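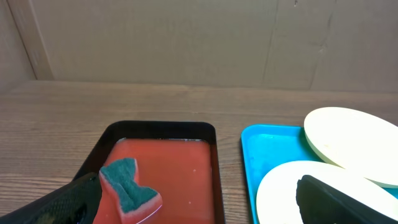 **Ticket 110 – Tatari inventory sync drops the color field**
Opened 26/10/2019, priority normal, component: import

The Molla importer reads the nightly inventory file and writes one record per container to Tatari. Records with a plain color word ("black", "white") come through complete. Records with a compound color do not. The liquid in the black tray, for example, should be entered as "reddish-orange", but with that value the record is saved with an empty color field and no warning in the log. The turquoise-blue tray next to it fails the same way.

Steps to reproduce:

1. Create a file with 13 records, 10 with single-word colors and the rest hyphenated.
2. Run the import with default settings.
3. Open the records in Tatari and check the color field.

Result: 10 records correct, the others blank. Exit code is 0.

**Update 1**
Not an encoding problem. Same result with UTF-8 and plain ASCII. Replacing the hyphen with a space makes the import work, so the parser is the likely cause. 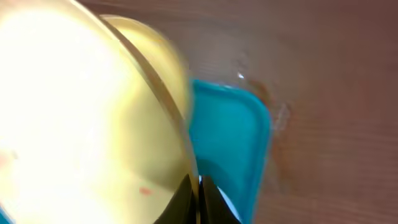
**Update 2**
Traced to line 81 of the field splitter. It treats a hyphen as a range marker – correct for shelf numbers, wrong for text. Both halves fail the number check and the value is discarded. The Nurneleck site has an older splitter and is not affected.

**Update 3**
Patch applied on the Tilahun test server. Range handling is now limited to the shelf field. The 13-record file imports complete. Existing blank fields are not repaired by the patch and need a second import from the original files.

Status: waiting for the November release. Workaround until then is a space in place of the hyphen.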